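Brollach Guest House, Housekeeping and Rooms Meeting
Minutes taken by Davina Tennant, 31 May 2021
4 min read

Present: Euan Cowie (chair), Rekha Mathur, Niall Geddes, Davina Tennant (minutes)
Apologies: Evander Tosh, over at Illton for the boiler

1. Last minutes
Agreed. Niall's name spelt wrong under item 4, fixed now.

2. Matters arising
Kettle descaler ordered. Breakfast room blind still sticking, Evander to look when back. Spare keys: tags done except the Prindell annexe.

3. Bedroom set-up, upstairs doubles
Main item, took most of the hour. Euan wants every double left the same way between guests. At the moment depends who did the room. Rekha has been through the upstairs ones and made notes, went over them as follows.

Beds. White duvet, white pillows at the back standing up against the headboard, grey ones in front. Agreed we keep this. Niall asked if grey cushions are worth the bother, they go on the floor the minute people arrive. Rekha says they make the bed look finished against all that white. Euan sided with Rekha. Grey covers to be washed with the darks NOT the towels, they come out covered in fluff.

Duvet to hang even at the sides. It slides over on the dark frames and shows straight away. Last job before leaving the room is a walk round to the door and a look back. Ironing pillowcases: long discussion. Decided no, but out of the dryer promptly and folded flat. Anything badly creased goes back round.

Nightstands. Tops to be bare. No leaflets, no tissue box, no wifi card. Wifi card moves to the desk folder. Rekha pointed out people need room for a phone, a glass and a book and the tops aren't big. Open part underneath also left clear, wipe the bottom shelf every time as dust gathers at the back there. Drawers to be opened and checked, we had a retainer and a set of car keys left in February.
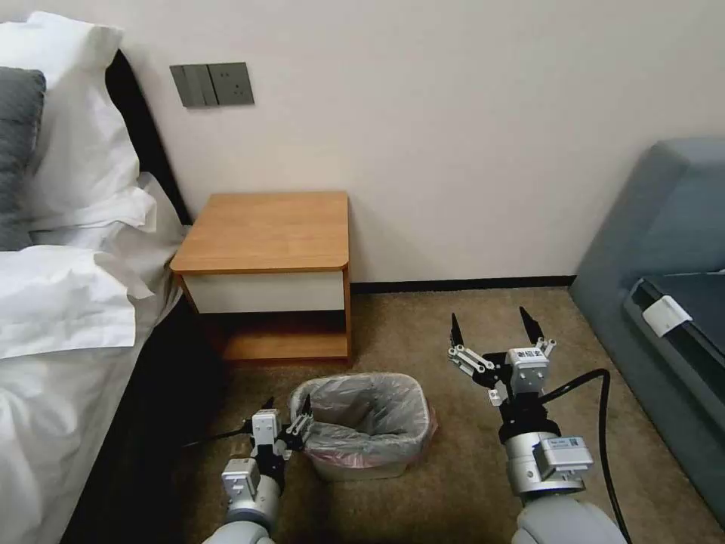
Drawer fronts mark easily. Damp cloth only, no cream cleaner, it has already dulled one in the end room. Wood tops same cloth, then dry. Davina to put a note inside the cupboard door.

Bins. Liner folded over the rim all round, pulled snug. Niall finds the present liners too big for the small bins and they bunch up at the top. Leckie do a smaller size, box of 800 for less than we pay now. Agreed to get one box and see. Bin sits on the carpet near the nightstand but clear of the bed so nobody kicks it getting up in the night. Euan prefered it by the desk, outvoted.

Switches and sockets. Wipe the plates by the bed each changeover, dry cloth, they get forgotten. Guest comment last week that she couldn't tell which bedside switch did what. Niall offered to label them. Euan against labels on the wall, will go in the desk folder with the wifi.

Carpet. Vacuum right up to the baseboard and round the nightstand legs or base, not just the middle. Black baseboards show every bit of dust so run the cloth along them too. Quote in for a carpet clean upstairs, $445, cheaper than last time. Approved. Niall to book for a gap in the calendar, needs 2 nights empty to dry properly.

Walls. Cream paint scuffing behind suitcases in a couple of rooms. Half a tin left in the shed, Evander to say if it's still good. Rekha asked about a picture over the nightstands as the walls are very plain. Euan likes them plain. Left for now, Rekha to bring some ideas.

4. Linen
Short of double duvet covers if we are full both weekends. Buy 2 more, white, same as current. Davina to order. Old ones with the tea stain to go for dust sheets.

5. Prindell annexe
Not ready. Beds built, no matresses yet. Same set-up to apply there once it opens so we're not running two systems. Euan chasing delivery.

6. AOB
Niall: vacuum upstairs is losing suction, probably the filter. Will clean it before asking for a new one.
Rekha: can whoever takes the trolley down please bring it back up.

Actions
Davina: duvet covers, cupboard note, desk folder pages
Niall: carpet booking, liners from Leckie, vacuum filter
Rekha: ideas for walls, show Evander the scuffs
Evander: paint, breakfast room blind
Euan: matress delivery

Next meeting to be set when Evander is back from Illton.

Brollach Guest House | Contact the office | © 2021 Brollach | Back to top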